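The second life of the office computer

Plistell replaced 54 desktops in June. Most small firms would have paid a hauler to take them away. Plistell sent them to Fomden, a repair shop on the edge of Beaulieu that sells used machines to schools and families.
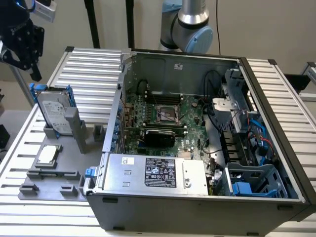

A desktop tower with its side panel off.

Fomden wipes every drive first, then sorts by age. Newer towers go back on sale with a 2-year warranty. Older ones are stripped for memory and power supplies, and the bare metal goes to Mutier for scrap. A tested machine takes about 30 minutes of bench time.

Prices are low, but buyers still ask how long an old computer will last. 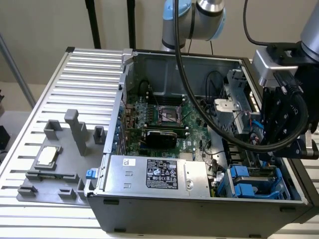 One reader in Beaulieu wrote to us that her used tower had run for three years with only a new fan, and that she wished the shop would post its stock online.

Fomden says a list is coming. For now, customers have to call or stop by before the shop closes at 5 p.m.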